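Home Baking, Evening Course
Notes for week 9: Shortbread, and why it crumbles

Welcome back! Last week's sponge had plenty going on, so it's a treat to turn to a biscuit with three main ingredients and nowhere to hide. Please bring an apron and a tin with a lid.

The basic dough
Flour, butter and sugar, in the old proportion of three to two to one by weight. For a tray we use 200 g butter, with 300 g plain flour and 100 g caster sugar. Taste the butter first! If you don't love it on bread, you won't love it in shortbread.

Why it's "short"
Fat coats the flour and keeps water away from the proteins, so very little gluten can form. Work the dough too long and you undo all that (the Gorcombe group got splendid roof tiles this way). Stop as soon as it holds together when pressed.

Rice flour or semolina?
Swap a few spoonfuls of the plain flour for either one. Rice flour gives a fine, sandy bite, semolina a lovely crunch. We'll bake both and argue about it over tea.

Baking
Prick all over, chill until firm, then into a low oven until pale gold at the edges. Mark the fingers while it's still warm and leave it in the tin to cool. It firms up wonderfully as it sits.

For next time
Bake one plain batch at home and one with orange zest rubbed into the sugar, and jot down how each tastes on the day and again on Saturday. The difference is well worth noticing!

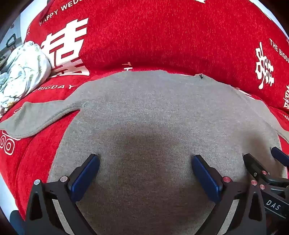
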